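**Ticket 3701 — Fliso folding service, Cheetham site**
Status: Open, awaiting supplier
Opened: 10/02/2025
Raised by: Raghda Fakhoury, Trustdale Technical Support
Licence: Student

**Summary**

The customer reports that the Fliso folding service completes trousers without difficulty but stops on short-sleeved and long-sleeved tops. The unit reaches the garment, lifts it once, lowers it and then returns error 910 ("no edge found"). The fault began after the December update. The customer has asked whether the fault is covered under the Student licence or must be charged as a site visit.

**Checks carried out**

The customer was asked to restart the unit and repeat the task with the same garments. Error 910 returned. The table height was measured again and entered in the settings page, with no change in the result. The arms passed the standard movement test.

The cloth setting was then reviewed. Fliso advises that the work surface should be plain and should differ clearly in colour from the clothing. The customer uses a plain green cloth, and this is within the guidance. Ridges in the cloth can be mistaken for the hem of a garment, and the customer was asked to smooth it before each run.
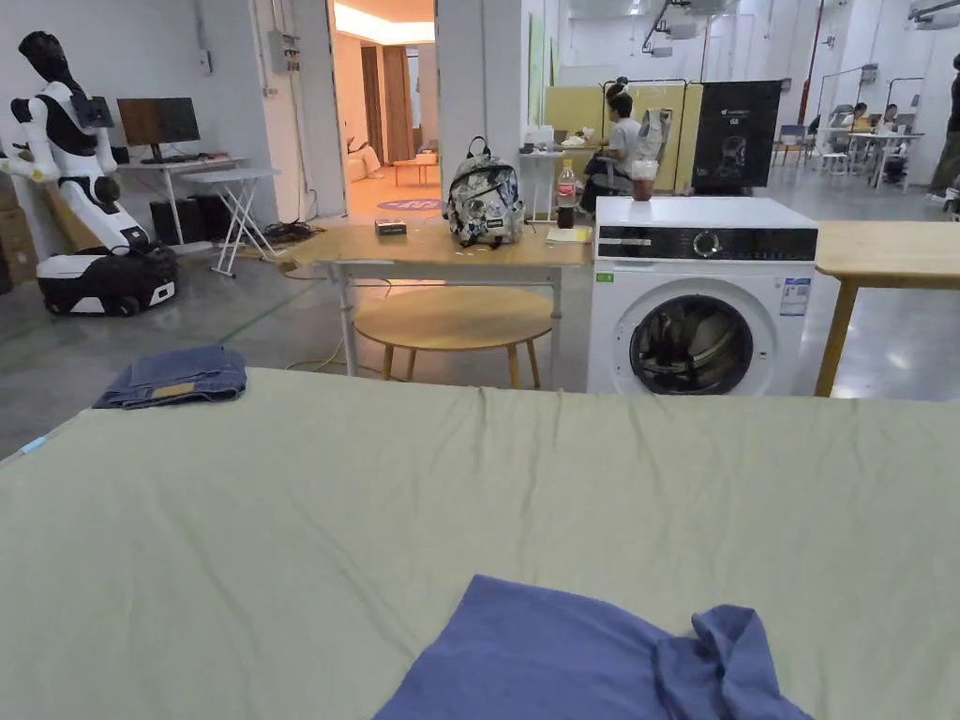

A further run was made with the update removed and build 1898 restored. Under that build the unit found the hem of a T-shirt and completed the fold, although the sleeves were left uneven. With the update put back, error 910 returned on the first attempt. Support therefore considers the fault to lie in the software — not in the arms or the table.

**Advice to customer**

1. Remain on build 1898 until a corrected version is issued.
2. Turn off automatic updates under Settings, Service.
3. Lay tops flat by hand where possible. A garment left in a heap may still be refused.
4. Keep the run log for each failed attempt and attach it to this ticket.

**Cover**

Faults caused by an update are covered under all licences, including Student. No charge will be made for work on this ticket. A site visit requested for any other reason would be quoted separately.

**Next action**

The logs have been passed to Fliso with a request for a reply within 8 working days. The customer has confirmed that trousers and towels may continue to be run in the meantime. Raghda Fakhoury remains the contact for this ticket — please quote the ticket number in all replies.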